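Brirnville Event Rental Cooperative
Minutes of the Regular Members' Meeting
27 December 2021
Back office, Nowicki warehouse

Present: Santino Fuentealba (chair), delegates from the Sterlow, Nowicki and Mill Street branches, bookkeeper, recording secretary.
Absent with notice: delivery supervisor.

Called to order at 4:10 p.m.

Minutes of the last meeting
Approved with one correction. The chafing dishes went to the Sterlow branch, and the minutes had them going to Mill Street.

Linen contract
The laundry has sent new terms for next year. The per-piece price on round tablecloths goes up and napkins stay the same. Pickup moves from Tuesday to an unspecified day, and the Sterlow delegate objected to that. Sterlow turns most of its linens between one weekend and the next and needs a fixed pickup. The chair will ask the laundry for a set day in writing. If they agree, he may sign. If they don't, the matter comes back to the members.

Mill Street asked whether stained ivory cloths could be dyed and kept in stock as a dark color. The bookkeeper has no price for dyeing. Left open.

Chair inventory
The year-end count was read. The cooperative holds 1839 folding chairs across the branches. Of these, 68 are tagged for repair, mostly loose seat rivets and missing foot caps. Nowicki will do the rivets in house during the slow weeks. Foot caps have to be ordered and Sterlow has the part number.

There was discussion of whether repaired chairs should go back out at the full rate. Mill Street said customers notice scratched frames at weddings but don't mind them for graduation parties. Moved and seconded that scratched chairs be stacked separately and offered at the lower rate. Passed.

Tent deposits
The bookkeeper reported that deposits on the large frame tent were refunded late on two fall bookings. Both customers called more than once. The delay came from the inspection form sitting in the truck. Drivers will now hand in forms at the end of the same shift, and the office will release the deposit once the form is signed.

The Sterlow delegate asked that the deposit on the large tent be raised by $100. Nowicki was against it with spring bookings already being quoted. Vote: Sterlow and Mill Street in favor, Nowicki opposed. Passed, to apply to quotes written after the new rate sheet is out. Quotes already sent will be honored.

Booking software
The trial of Satorix has been running at Mill Street. The delegate said the calendar works well and double bookings of the dance floor have stopped. Printing a pull sheet still takes too many steps, and it lists items alphabetically, so the crew walks the warehouse back and forth. The chair asked if the sheet could be sorted by aisle. Mill Street will find out. The trial continues until April, when the members will decide whether all branches move over. Until then Sterlow and Nowicki stay on the shared spreadsheet.
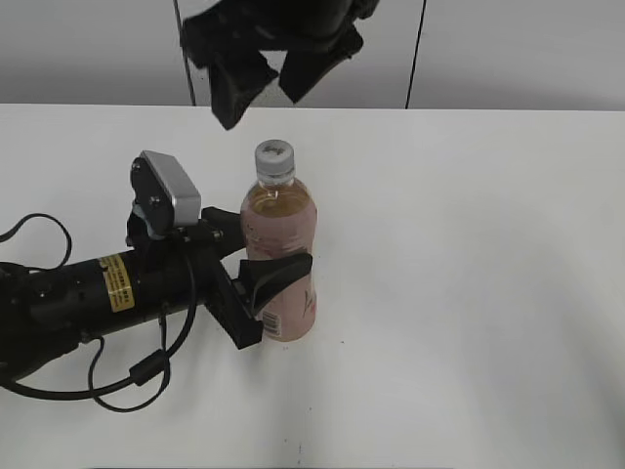 The bookkeeper reminded the branches that spreadsheet entries need the customer's phone number, including repeat customers. Several entries this month had a first name only.

Delivery zones
The county road bridge is still posted for weight, so the loaded box truck has to take the long way to the lake venues. Adds about 2 hours to a round trip when there is a second stop. Agreed to keep the present zone price through the winter and look at it again when the bridge work is scheduled. The chair will call the county.

Nowicki asked that lake deliveries be grouped on one day where customers allow it. No objection.

Other business
Mill Street has extra propane heater covers and Sterlow will take them. The dishwasher at Nowicki is leaking at the door again. Repair approved without a second quote.

Action items
Chair: laundry letter, call to county.
Sterlow: order foot caps.
Nowicki: rivets, dishwasher repair.
Mill Street: pull sheet question.
Bookkeeper: new rate sheet with tent deposit and scratched chair rate.

Adjourned at 5:35 p.m. Next meeting at the Sterlow branch, date to be sent out by the secretary.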